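Kategorie: Lehrmaterial > Arbeitssicherheit > Grundkurs

Skript zur Vorlesung 5: Stolpern, Rutschen, Stürzen in Werkstatt und Labor

Stand: 30.04.24

Wiederholung aus der letzten Sitzung

Gefährdung und Risiko werden in der Klausur getrennt abgefragt. Eine Gefährdung liegt vor, wenn Mensch und Gefahrenquelle räumlich und zeitlich zusammentreffen können. Das Risiko ergibt sich aus der Wahrscheinlichkeit eines Schadens und seiner Schwere. Eine offene Bodenluke in einem abgeschlossenen Raum, den niemand betritt, ist eine Gefahrenquelle, aber zunächst keine Gefährdung.

1. Begriffe

Stolpern: Der schwingende Fuß wird in der Vorwärtsbewegung aufgehalten, der Oberkörper bewegt sich weiter. Es genügen wenige Millimeter Höhenunterschied, weil der Fuß beim normalen Gehen sehr flach über den Boden geführt wird.

Rutschen: Der aufsetzende oder abstoßende Fuß verliert den Halt. Entscheidend ist die Reibung zwischen Sohle und Bodenbelag, dazu alles, was sich dazwischen befindet (Wasser, Öl, Staub, Späne, Granulat).

Umknicken: Der Fuß setzt auf einer Kante oder einem losen Gegenstand auf und kippt seitlich weg.

Sturz auf gleicher Ebene: mögliche Folge aller drei Vorgänge. Der Absturz von Leitern, Podesten und Treppen wird erst in Vorlesung 7 behandelt.

2. Warum die Fälle unterschätzt werden

Die meisten Ereignisse bleiben ohne Folgen und werden nicht gemeldet. In der Übungsfallsammlung Baird, die wir im Kurs verwenden, sind 70 Meldungen aus den Werkstätten Tollenport und Dristden zusammengestellt. Bei 14 davon kam es zu Ausfallzeiten. Die Sammlung ist nicht repräsentativ und soll nicht für Prozentangaben in Hausarbeiten herangezogen werden. Sie eignet sich zum Üben der Ursachenanalyse.

Typischer Fehler in der Auswertung: Als Ursache wird "Unachtsamkeit" eingetragen und die Bearbeitung damit abgeschlossen. Unachtsamkeit ist keine Maßnahmengrundlage. Zu fragen ist, was am Boden, an der Beleuchtung, am Schuhwerk, am Ablauf und am Zeitdruck verändert werden kann.

Fall 2547 (Dristden, März): Eine Beschäftigte trägt einen Karton mit beiden Händen durch den Mittelgang und bleibt an einer Verlängerungsleitung hängen. Der Karton verdeckt die Sicht auf den Boden. Die Leitung war am Morgen für eine Messung ausgelegt und danach nicht aufgenommen worden. Bitte für die Übung beide Stränge aufzeichnen, also Transport und Leitung.

3. Rangfolge der Maßnahmen

Auch hier gilt das STOP-Prinzip.

Substitution: Akkugeräte statt Netzgeräte, drahtlose Übertragung statt Datenleitung, soweit die Messaufgabe das zulässt.

Technisch: Steckdosen in Arbeitsplatznähe, Versorgung von der Decke, Kabelkanäle an Tischgestellen, Kabelbrücken mit flacher Rampe. Eine Kabelbrücke bleibt selbst eine Erhöhung und muss erkennbar sein.

Organisatorisch: feste Verkehrswege, Aufräumen am Schichtende, Zuständigkeit für gemeinsam genutzte Flächen, Prüffristen, Unterweisung.

Personenbezogen: geeignete Sicherheitsschuhe. In der Praxis wird oft mit diesem Punkt begonnen, er gehört ans Ende.

4. Leitungen am Boden

Provisorische Leitungen sind der Normalfall in Versuchsaufbauten und werden deshalb in der Begehung leicht übersehen. Viele Provisorien bestehen noch nach Monaten. Im Begehungsbogen ist für jede Leitung einzutragen, ob sie einen Verkehrsweg kreuzt, ob sie Schlaufen bildet und ob ihre Farbe sich vom Boden abhebt.
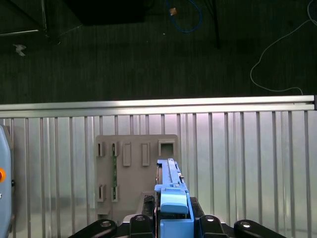 Schlaufen sind ungünstiger als gestreckt verlegte Leitungen, weil sich die Fußspitze darin verfangen kann. Überlängen werden aufgewickelt und am Gestell befestigt. Dabei die Herstellerangaben zum Biegeradius beachten. Leitungstrommeln für höhere Leistungen immer vollständig abwickeln (Erwärmung), die Restlänge dann außerhalb des Gehbereichs ablegen.

Klebeband ist nur für kurze Dauer zulässig, etwa für eine Vorführung. Es löst sich an den Rändern und schafft dann eine neue Stolperstelle. Teppiche und Matten dürfen nicht über Leitungen gelegt werden.

5. Beleuchtung und Kontrast

Niedrige Hindernisse werden am Rand des Blickfelds wahrgenommen. Dunkle Leitungen auf dunklem Boden fallen dort kaum auf. Blendung durch tief stehende Sonne am Hallentor ist gesondert zu prüfen, ebenso der Wechsel vom Hof in die Halle.

Aufgaben zur Übung

a) Ursachenbaum zu Fall 2547.
b) Drei Maßnahmen nach STOP ordnen und die Reihenfolge begründen.
c) Begehungsbogen für einen Raum eigener Wahl ausfüllen, Abgabe über die Lernplattform.

Weitere Skripte in dieser Reihe
Vorlesung 4: Gefährdungsbeurteilung, Aufbau und Dokumentation
Vorlesung 6: Innerbetrieblicher Transport
Vorlesung 7: Leitern, Tritte, Podeste
Begehungsprotokoll Riltovbridge (Musterlösung)

Kontakt | Impressum | Nutzung nur für Kursteilnehmende | Nach oben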